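Can we swap the old windows at the back of a protected house?

Posted by Imtiaz Navaratnam
Mar 25, 2019

Hi all, hoping someone has been through this. My wife and I bought an old house in Vundby in December and we knew it was protected when we signed. What we didn't know is how far that goes. The street side I understand, I wouldn't touch it anyway. But the back bedroom windows are single pane, they rattle, and the one over the bed lets in so much air that the curtain moves. We burned through 600 liters of oil in no time at all.
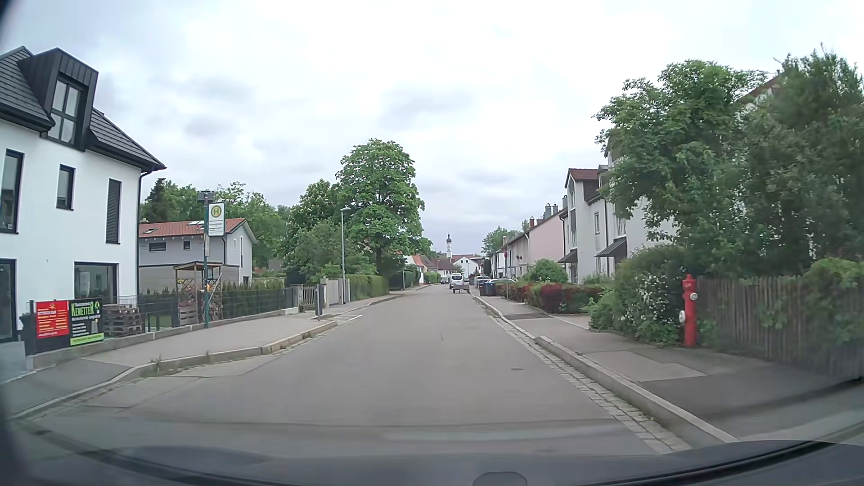 3 min read

A window guy came by and said he could have new ones in before summer, same size, white, "nobody will ever see them from the street." He wants a deposit of 3000 now. The seller told us the back was never part of the listing, but I can't find that in any of the papers we got. So do I need permission for the back, and is there anything I can do in the meantime that won't get me in trouble? I did call the town and got put on hold until I gave up.

Guðlaug Hafstein

Please don't pay that deposit yet! I've owned a listed house for years and the thing that trips up every new owner is the idea that only the front counts. Where I am, the listing covers the whole building unless the papers say otherwise, and that includes the back, the stairs, sometimes even the doors inside. Yours could be different, but I wouldn't take the seller's word for it. Ask the heritage office for the full entry in writing. Ours was two pages and one of them was all about the pantry.

Call right when they open, or better, send an email with your address and a couple of photos of the windows. I got an answer that way after giving up on the phone too. Ask them two separate things - is the back covered, and what would they accept if it is.
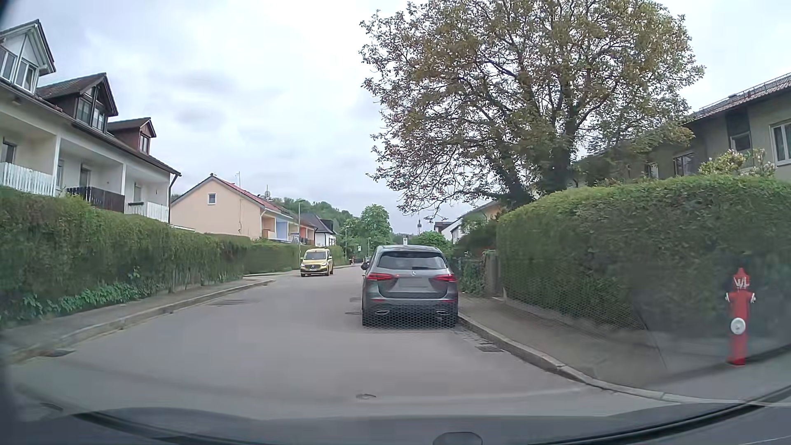
Then look at what you've got before you decide to throw it out. Old frames are often in better shape than they look under all that paint. I had mine taken out one at a time, fixed, and put back with a brush seal around the edge, and the rattle was gone. After that I added inside storm panes, which come off in spring (I keep them behind the wardrobe). They said yes to those right away. I'm not going to tell you it's as warm as a new house, but I sleep under that window and I don't wear a hat anymore.

One more thing, check if there's a repair grant where you live. I got a little toward mine, but I had to apply before the work started, and my neighbor found that out the hard way.

Svend Þorgeirsson

just do it, it's the back. my cousin did his whole kitchen side and never heard a word

Jeferson Lacerda

I'd ignore the post above. We bought from somebody who "just did it" and when we applied to fix the roof, the inspector walked around the house and spotted the wrong windows in 5 minutes. It became our problem as the new owners, and we had to put wooden ones back at our own cost.

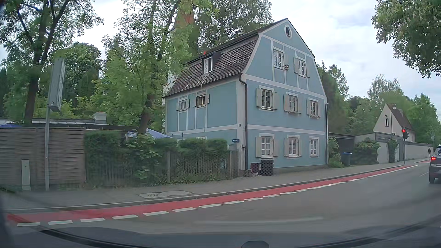
It took most of a year and a lot of letters. The roof waited the whole time, with a tarp on it.

For right now, the cheap stuff does help. Foam strip in the gaps, the kind that peels off clean, plus a heavy lined curtain that reaches past the sill. I also used rope putty on the worst one and it pulled off in spring without taking any paint. None of that needed permission when I asked, but ask yours too while you're writing to them. And get a second price from somebody who repairs old windows, as the guy who sells new ones is going to tell you that you need new ones.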